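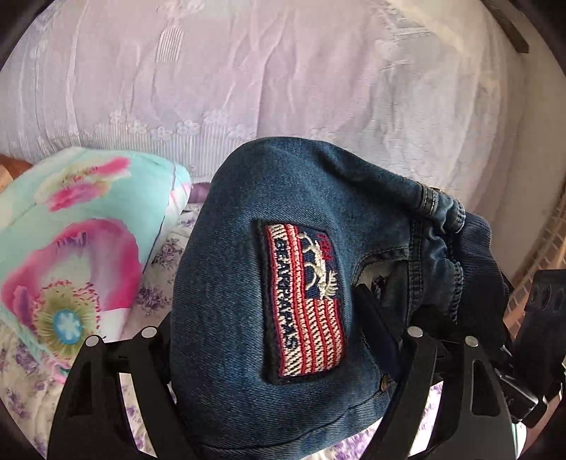 ## Ticket 215: Grasp state drops to "open" while fingers are closed on denim

**Component:** Trestow perception node, grasp-state classifier
**Reported by:** Delia Yáñez
**Assigned to:** Lawal Ekwueme
**Status:** fix merged, watching

**Symptom**

On the folded jeans, the classifier flips from `closed` to `open` and back. The planner reads the flip as a lost object and starts a re-grasp. Finger width from the controller stays steady the whole time.

**Log**

- *Thursday, 9:40* – Delia: Replayed the clip 3 times and got the same flips. Plain towels don't do it.
- *10:15* – Lawal: Checked timestamps between the width signal and the images. They line up, so I'm ruling out sync.
- *11:05* – Lawal: The object mask splits in 2. The striped flag patch comes out as its own segment and the denim around it as another. The tracker follows the patch instead of the whole bundle, and contact goes to zero.
- *1:30* – Tadeo Retamal: Could the flowered cushion on the left be pulling the mask too? Lawal: No, masked it out and the flips stayed.
- *2:50* – Lawal: Added a merge step for segments enclosed by a larger one, and made the state hold for 8 frames before it can change. No flips on replay.

**Still open**

Rosalinda Macapagal wants the hold time in the config file – it is hard-coded right now. Pascual Farías will rerun the Custberg clips on the new build before we close this.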